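The Plikico two-arm kit is offered to members of the Sidemville shared workshop for assembly at home or at the bench. Each kit is supplied with the Museck simulator — a furnished apartment in which both arms may be tried before any part is bolted down.

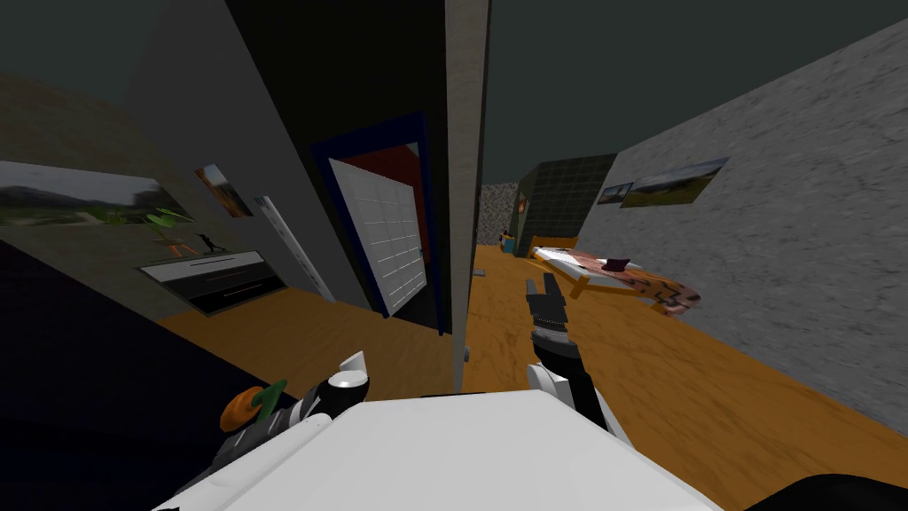 Mylene Bañez asks whether the simulator can be used before the kit arrives. It can, and builders are advised to do so.

## Gripper, part 846

Two parallel fingers, light grey on the inner faces.
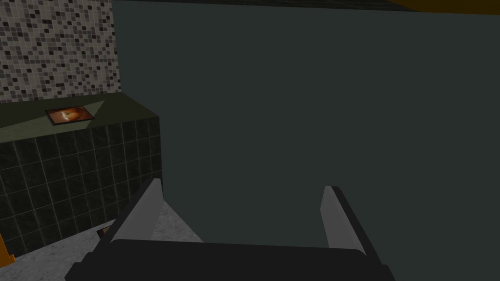 *Gripper view, fingers open.*

Finger travel is set in the Pascual settings file.

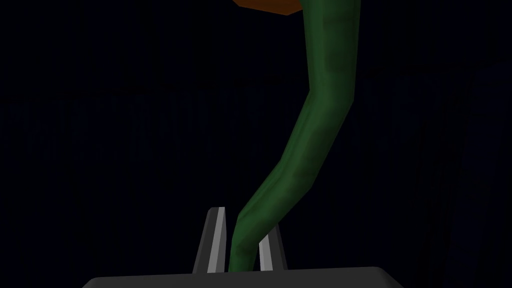

The default speed is 10, and should be lowered to 2 for first trials.

Thin items call for a narrower opening.
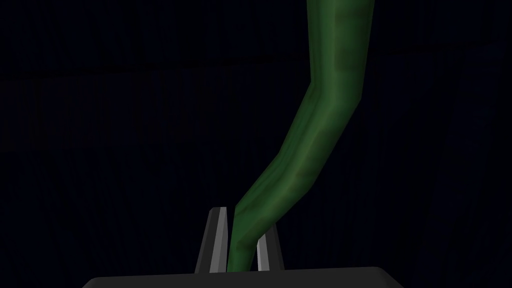 Spare fingers are ordered under part 1501. Enquiries should be sent to Rowena Catacutan.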